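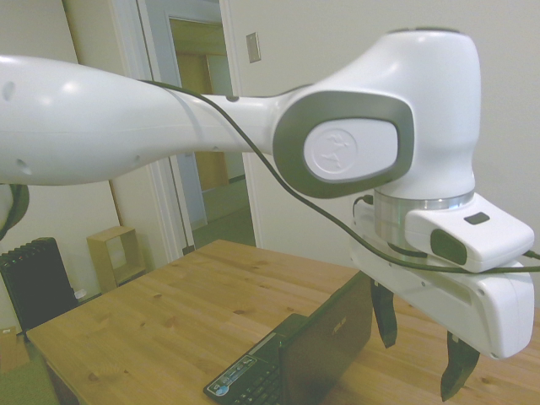 Tables and worktops, Uretthorpe, monthly walk-round, January. I was asked to fill this in as a pass or a fail against each line, and I have never trusted a form that only gives you two boxes, so my comments are longer than the spaces. Most of the trouble in this building starts at table height. The light wooden top passes on what can be seen of it from above, and what can be seen from above is the least of my worries with any table. The bright overhead lighting picks out a raised grain if there is one, but it won't tell you whether a leg is sound. Item 2 covers that.

1. Top surface clean and free of splinters
Pass. Run a bare hand along the front edge as well. Last month's sheet said "smooth all over" and I picked a splinter out of my thumb on the Monday.

2. Legs and fixings tight
Pass, with doubts. Czesław Ostrowski tightened every bolt in January last year and again in the summer. If bolts need doing twice a year, something is working them loose, and I would like to know what before I tick this a third time.

3. Stands level, no rocking
Fail. There is a folded card under the back left foot. It was there on the last sheet too, marked "temporary".

4. Overhead lights working, no flicker
Pass. Checked at 5 in the afternoon with the blinds down. The earlier checks were done at midday, when you could switch the lot off and not notice.

5. Load label fixed and readable
Fail. The Nowakowski catalogue sheet says 500, with no unit that I can find. Vlasta Brabec takes it to mean kilos. I don't, and until Nowakowski puts it in writing I shall treat the table as an ordinary table.

6. Finish in good order
Not decided. The Pomeck oil is sold as good for 2000 wipes. Who counted? Somkiat Sriwong wipes down after every shift and can't say how many that makes. Look for dull patches and re-oil when you see them.

7. Floor clear for one metre all round
Pass on the day. I gave no warning, which may be why this one means something.

Actions
Item 3: proper foot to be fitted, card thrown away. Emiliano Magaña.
Item 5: letter to Nowakowski. Heike Kuhlmann.
Item 2: I will check the bolts myself next month, with a paint mark across each one.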